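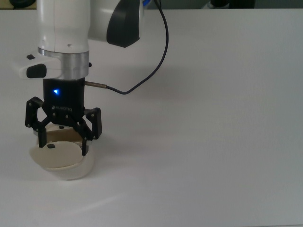 A robot arm holding a bowl-shaped piece over the work table. Robot cell operators will work with arms like this one.

Robot Cell Operator (two openings)
Luveretti Tableware, Ustley plant
Posted June 25, 2019

Luveretti makes and packs bowls, plates and serving dishes for restaurants and hospitals. We have 121 employees at the Ustley plant, 16 of them in the sorting and packing department where these jobs are based.

Until last year all sorting in the department was done by hand. Two of our four lines now have a robot arm that picks up pieces and sets them down for inspection. The other two lines will change over during the next twelve months. No one in the department was laid off when the first arms came in, but the work is different now. People who used to lift and turn pieces for a whole shift spend more of their time checking quality, changing settings and clearing stops. There is less lifting and more standing at a screen. Some of our staff like the change and some miss the old pace. We would like applicants to know this before they apply.

What you will do

Start up and shut down two robot stations each shift. Teach the arm new pick positions when the product changes. Check the fingertip pads for wear and replace them. Inspect pieces by eye for chips and glaze faults, and set aside anything doubtful. Record stops and their causes in Akus, our production log. Pack by hand when a station is down or when a piece is too odd in shape for the gripper. On a normal day hand packing takes up a quarter of the shift.

Operators do not write programs from scratch and do not repair the arms. Our maintenance team handles repairs, and larger changes are made by Ruchti, the firm that installed the stations.

What we ask for

At least one year of work in a factory, warehouse or commercial kitchen. Good eyesight, with glasses or without. You should be comfortable with a touch screen and able to write a short, clear note for the next shift. You must be able to lift 30 pounds now and then. Experience with robots is welcome but not required.

Training

New operators get 7 days of paid training, the first two in a classroom and the rest on the line next to an experienced operator. You will not run a station alone until you and your trainer have both signed off.

Hours and pay

Full time, 40 hours a week, early and late shifts in rotation. Operators are paid one grade above packers. Packers already employed at Ustley may apply, and will keep their seniority if they move over.

How to apply

Send a résumé and a few lines about your last job to Theresia Ammann, Personnel Office, or leave them at the front desk. Interviews will be held at the plant in July and include a walk through the department during a running shift. Please wear closed shoes.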